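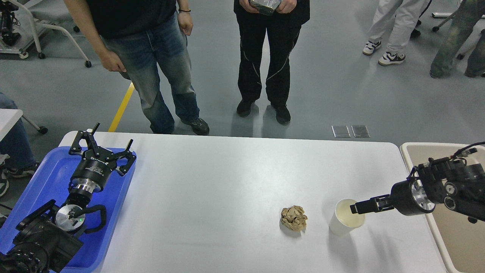 Estates tool, working notes, February

Picked up the lifetime gifts module again this morning. State at the start: the basic estate total agrees with the hand-worked sheets, the gifts table does not. Seven test files from the Whitlock set, two failing. Both failing files have a gift into trust followed by an outright gift to a child, so the ordering is the first suspect.

Whitlock file 2 worked by hand. The allowances are used up by the earliest gift first, in date order, and whatever is left goes against the estate at death. Fustex was sorting gifts by the date they were entered. On most files these give the same answer, which explains how it got through the autumn checks. Changed the sort key to date of gift, with time of entry as the tie-break. File 2 now agrees. File 5 is still out by £732.

The £732 is too small to be an allowance and too large to be rounding. Tried in order:

Annual exemption carried forward one year only. Correct in the code.
Small gifts to the same person as a larger gift. Should not be exempt, and are not.
Taper. It reduces the tax on the gift, never the value of the gift. The code applies it to the tax. Correct.
Wedding gift. Entered with a date after the ceremony. The hand-worked sheet allows the exemption, the code refuses it.

Stopped at the last one. The code is right on the dates as entered, so the question is whether the date is right. The scan of the cheque stub is hard to read and the month could be either of two. Have asked the Rulbridge office for the bank statement. Do not alter the test file until it arrives.

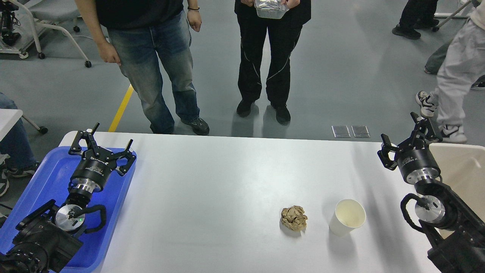
Second job, gifts with strings. The Drorham file has a house given to a daughter with the parent still living in it and paying no rent. The tool treated this as a plain gift and dropped it from the estate after seven years. Wrong: while the parent keeps the use of the house it stays in the estate however long ago it was given. Added a yes/no field, "donor kept a benefit", and a second field for the date the benefit stopped. If the first is yes and the second is blank, the full value at death goes back in. If there is a date, the seven years run from that date.

Not handled yet: rent paid for part of the period, and a share of a house where both live there. For now these raise a warning and leave the figure blank. A blank is easier to spot in a report than a wrong number.

Wording on the client form also wants changing. "Have you given anything away?" gets a no from people who have been paying school fees for years. Suggested text: "List any payments or gifts over £30 made regularly to the same person, and say whether they came from income or savings." Income matters for the normal expenditure exemption, which needs a pattern and enough left over to live on. The form currently asks for neither.

To do
Rerun the whole Whitlock set after the sort change, including the files that already passed.
Chase Rulbridge on Friday if no statement.
Check that the PDF report prints the warning text. Screen only at present.
Old entries in Fustex have no date of gift, only a tax year. Decide whether to refuse them or assume the last day of the year. Leaning towards refuse.

16:40, full rerun started. Log goes in the usual folder.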